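The Long Way Around a Cup of Coffee

Randmont, April 4, 2020

Nobody in Randmont drinks coffee before seven. Fact. The diner on the square unlocks at seven, the bakery same, and the gas station machine has been broken since July. So you wait. Or you make your own, and lately everyone's making their own.

Which brings us to Arsenault, the roaster down by the old rail yard. Small place. Brick front, one big door, a smell you catch two blocks off. They used to sell almost everything to restaurants. Then the restaurants shut their dining rooms and the orders quit, all in a week. Sacks stacked to the window. Rent due anyway.

So, bags at the door. Cash in a coffee can, then a phone number, then a web page somebody's kid put together overnight. First weekend they sold 100 bags and ran out of labels. Wrote on the rest with marker. People kept the marker ones, apparently. Liked them better.

Wustis beans, mostly. That's the house blend, named for the creek, dark and a little smoky, not fancy. The kind that takes milk. There's a lighter one too, Nivetholm, which tastes like oranges if you get it right and like lemon peel if you dont. I got lemon peel four mornings running.

What the roaster will tell you, if you call, and people do call, all day: your water is too hot. Your grind is too fine. You bought the beans in bulk and left them open on top of the fridge. Everybody does this. Stop doing this.

The phone thing is kind of wonderful. A roaster with a headset on, scooping beans with one hand, talking a stranger through a paper filter. Fold the seam. Rinse it. No, rinse it first. Wait. Now pour, slow, small circles. Are you pouring? Okay, stop. Calls run long. Some of them arent about coffee by the end.

The town has always been a coffee town, in its way. The cannery ran three shifts and had its own urns. At its peak the place employed 3,000 and the urns never went cold, or so the story goes at the historical society, where they keep one of them in the front hall, dented, lid missing. Nobody's sure which shift dented it. Every family has a theory.

When the cannery closed, the urns went to churches, the Legion, the school gym. Same weak brew for decades. Arsenault came along and people complained it was too strong. Then too expensive. Then they complained when it closed for a holiday.

There are 1,440 minutes in a day, and right now most of them happen in the kitchen. You notice your stuff. The mug with the chip. The spoon that's a bit too long for the jar. A friend across the river has started laying out her cup the night before, like clothes for school. I've started doing it too. Don't tell her.

So here's what I've picked up, from the calls and from wrecking a lot of Nivetholm. Pretty basic. It works with either blend and you need 2 things past the beans and water: a filter and some patience. I had one of them.

Clear the table first

Phone, mail, yesterday's crumbs, all of it off. Get your cup out before the water's on, or you'll be hunting for one with a kettle in your hand.

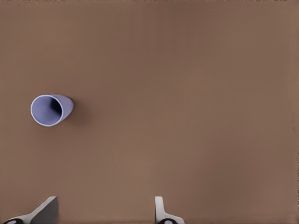

Grind it coarser than you think

Like rough sand. If it looks like flour you've gone too far, and it'll taste bitter and take forever to drip. Go a notch back. Then one more, for Wustis.

Let the kettle sit

Off the boil, count to thirty, pour just enough to wet the grounds. Wait again. Then the rest in slow circles, and quit before the filter's full to the top. Bags are still at the rail yard door, mornings only, and the phone's on til noon.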